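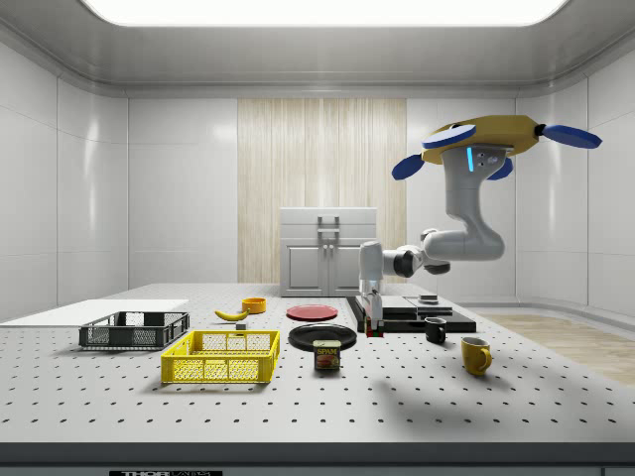 Tabletop tidy-up in the Prirkel kitchen pack, rendered in the sim. Hanging arm, gripper down near the trays.

Search the help pages
Search
Popular: license seats, hanging mount, refund

Prirkel FAQ

Short answers, updated as stuff comes in. Last big pass in July. If yours isn't on the list use the form, not the sales inbox.

What is Prirkel?
A simulated room with a robot arm in it, plus the objects and the tasks. You run it on your own machine. You try your pick-and-place code on it before going anywhere near real hardware. Made by Ondeo.

So no hardware in the box?
No box. Download only. People do ask.

What comes in the kitchen pack?
The room, the perforated bench, the arm with gripper, and the objects: plates, mugs, a bowl, wire baskets, a banana, a can of Spam, small boxes and so on. Also 12 ready-made tasks and the scoring script. The cabinet is in there too but it's treated as furniture, see further down.

Why does the arm hang upside down?
Default mount. Keeps the base off the bench so more of the top is reachable. You can switch to bench mount in the settings, under Mount, then reload the room. Yes you have to reload. No, saving isn't enough.

Do the layouts change?
Yes. Every run shuffles the objects unless you lock the seed. The seed is printed in the log, first line. Write it down if you get a weird failure you want to send us, without it we can't do much.

Can I use my own objects?
Yes, on the full license. Drop the mesh in the objects folder, fill in weight and friction, restart. Trial license loads them but won't score them. Meshes with holes will fall thru the bench. Fix the mesh, it's not a bug.

My gripper keeps knocking the can over.
Most common ticket we get. Approach height is too low or you're coming in from the side at full speed. Raise the approach, slow the last bit, try again. If it still tips, check you didn't leave friction at zero. Easy to do.

Mugs. Any tips?
Handle direction gets shuffled along with everything else. Don't hard-code it. Grabbing by the rim works for most people, the handle grasp is harder and scores the same.

What counts as "in the basket"?
Object released, gripper clear, object's center inside the walls. Hanging over the edge dosen't count. Leaning on the outside doesn't count either, we've had that argument. 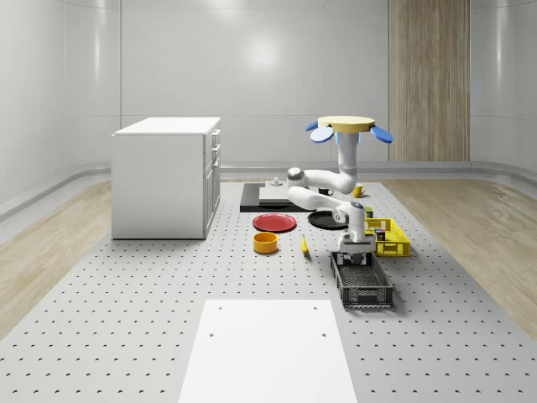
Baskets can be moved, by the way. They aren't fixed down. If your arm shoves one across the bench mid-task the target moves with it and the score goes by where the basket ended up. Want them pinned? Tick Static in the object list. Same for plates. Some of the 12 tasks switch this off on purpose, the task notes say which.

Do the cabinet doors and drawers open?
Not in the kitchen pack. Opening parts are in Gunusine, separate add-on, same installer. Gunusine needs a full license underneath it, won't run on the trial.

How long is the trial?
17 days from first launch, not from download. All the tasks, no export.

How many runs can I do?
Trial stops at 2,000 runs total. Full license has no limit. Failed runs count. Runs that crash on load don't.

Does it work with Bramwell controllers?
Position mode yes. Force mode not yet. There's a sample config in the Bramwell folder, copy it before editing, updates overwrite it.

Will code that works in Prirkel work on my real arm?
Can't promise that. Lighting is cleaner than your lab, surfaces are cleaner than your lab. Turn on the noise options and the camera jitter before you trust a score. And do the first real run slow with a hand on the stop button.

Error 927, what is it?
License check timed out. Nothing wrong with your install. Restart, and if your on a company network ask IT to allow the license address (it's in the readme). Offline license available for labs with no outside connection, use the form.

Everything runs but it's really slow.
Turn off soft shadows first. Then drop the ceiling light to Simple. Still slow, run without the viewer and save pictures only at the end of each run. Older laptops will struggle whatever you do.

Can I use the pictures in a paper or talk?
Yes. Credit Ondeo and say they're simulated. Same goes for slides and posters.

Classroom use?
One full license covers one room of students, same building. Home installs need seats. Ask for the class rate before you buy, we can't apply it after.

Refunds?
Before you activate the key, yes. After, no, but we'll swap a kitchen pack for another pack if you picked the wrong one.

Was this page helpful? Yes (38) No (6)
Share 14 | Comments 3

We use cookies to remember your language and search history. Accept all | Settings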